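How to Make Toast on Purpose

6 min read

Most people make toast the way they merge onto the highway: on instinct, slightly late, hoping for the best. I did too, until a winter of scorched rye in a rented kitchen on Grelley Street persuaded me to pay attention. What follows works for a plain two-slot toaster and ordinary bread.

Start with the bread. Slices should be even and no thicker than your thumb. If you cut your own loaf and it comes out as a wedge, the thin end will burn while the thick end stays pale, and turning it over won't help. Day-old bread browns better than fresh. Seeded and whole-grain loaves start out darker, so judge them by smell and feel, and go one setting lower than you think you want.

Next, set the stage. The toaster goes on a clear surface with nothing hanging over it – curtains, paper towels, the calendar from the Kaewkla takeout place. Keep the cord behind it, where you won't hook it with a sleeve. Put a plate or a small tray on whichever side you reach with, before you push the lever down. Hot toast held in the fingers while you look for a plate is how toast ends up on the floor.
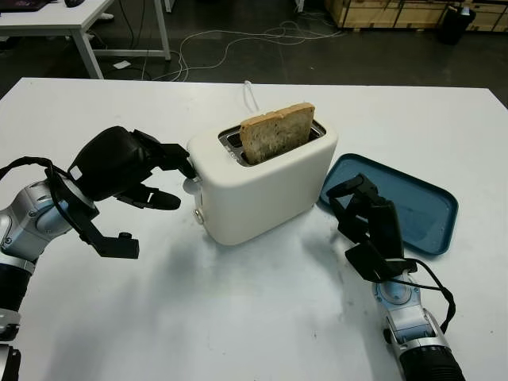 Now the dial. The numbers on a toaster are not minutes, whatever your uncle says, and a 4 on one machine is a 2 on another. Begin in the middle, run one slice, and write down what you got. I keep a strip of masking tape on the side of mine with "rye 3, white 2, bagel good luck" on it.

If you're doing several rounds, turn the dial down a notch after the first. The slots are already hot and the second batch will catch up quickly. I learned this while feeding six houseguests, four of whom were polite.

When it pops, take it out right away. Left in the slot, it keeps drying and goes from crisp to roofing material. A tall slice can be lifted by the top crust. For a short one, nudge the lever up if yours allows it, or unplug the toaster and use wooden tongs. No forks. No knives either, even the blunt one you're thinking of.

Lean the slices against each other for a moment if you like them crisp – laid flat, they steam themselves soft. Butter goes on while they're hot, jam whenever.

Empty the crumb tray once the toaster is unplugged and cold. Mine went all of February without it, and the smell reached the Arholm bakery downstairs, who sent someone up to ask.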